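Gripper upkeep meeting, Tenden workroom, 5th February

Present: Stella Makokha (chair), Baltazar Varela (minutes, under protest). Apologies from Salinas, who sent a thumbs-up and no report.

1. Minutes of the last meeting
Approved. The word "obliterated" in item 4 was changed to "worn" at Stella's request. Baltazar maintains it was the right word.

2. Pad wear
The pads on the left-hand unit were changed at 741 cycles, against the 800 in the service plan. Stella asked who had chosen 800. It came over from Hundberg with the rest of the plan, and Hundberg got it from a slide. Agreed to inspect every 32 cycles and write the result down in the book — the actual book, which has been found. The target of 2000 cycles on one set of pads stays in the plan as a thing to look forward to. 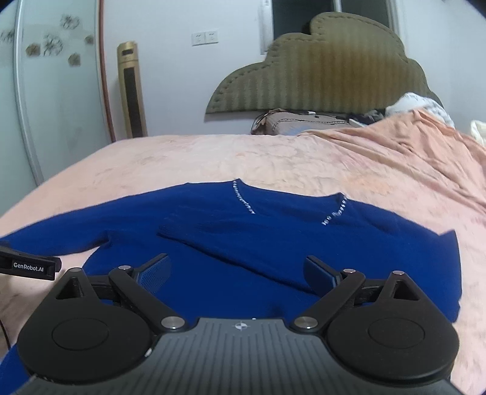

3. Pivot pins and link arms
Baltazar has cleaned and greased the pins on both units and would like it noted that he did so in October as well, when it was somebody else's turn. Order of work from now on: power off, fingers wide open, wipe the two large pins at the lower ends of the link arms, then the four smaller ones at the forward joints, two to a side. Lint goes in the trash and not back on the bed. Knitwear stays on the task list, including the blue sweater with the lines of sparkling stones at the neck, which Stella considers a fair test and Baltazar considers a grudge. After any garment with stones on it, the textured pad faces get a look under the lamp before the next fold. Grease is to be kept off the pads. This was minuted last time too.

4. Cables
Cable ties were discussed at a length they did not deserve. Outcome: the soft ones. Tidisthorpe has a drawer full and will send a bag if asked politely, so Stella will ask.

5. Spares
One set of pads left on the shelf. Baltazar to order two more and to put the order number somewhere other than his hand.

Actions
Stella: cable ties, revised inspection sheet.
Baltazar: pads, grease, lamp bulb.
Salinas: a report, with words in it.

Next meeting when the pads arrive.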